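Subject: Re: [Larnadora-list] Potluck sign-up, again

On the last round, someone at the Lenihan end of the street wrote:

> Can we please go back to the paper sheet? I typed my dish into
> the new form and it told me I was number 2838 in line. There
> are not 2838 people in Larnadora. There are barely that many
> chairs.

Sympathies. I got as far as the page where it wanted my "serving vision" and closed the laptop. The paper sheet had its faults (in January it gave us 5 potato salads and a bag of ice) but it never asked me to make a password.

So, the paper sheet is back, taped inside the door of the Tallero Street hall. Write your dish, your house number and how many it feeds. "Feeds plenty" is not a number. If you want your bowl back at the end of the night, put tape on the bottom with your name on it. I still own a very nice casserole lid that fits nothing in my kitchen, and I'd like to see it go home.

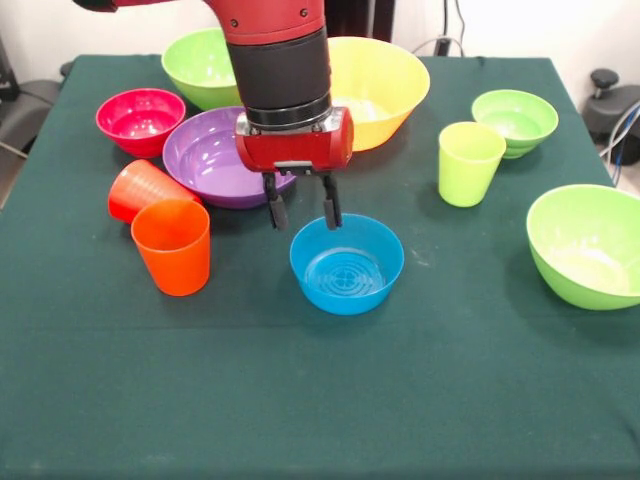
> Could we also settle the matter of shallow bowls? Soup does not
> belong in them. I carried mine from Plustton Road last time and
> arrived with the carrots.

Noted, and my condolences to your shoes. Soup people, please use a pot with a lid. Shallow bowls are for chips, rolls and anything else that stays where you put it.

Doors open at 5 pm. The hall fee is 900 for the year and it's paid, so there will be no jar and no meaningful looks toward a jar. Bring your own fork - the hall's forks have gone wherever the good scissors went.

If you already signed up on the form, sign up again on the paper. I can't get into the form either.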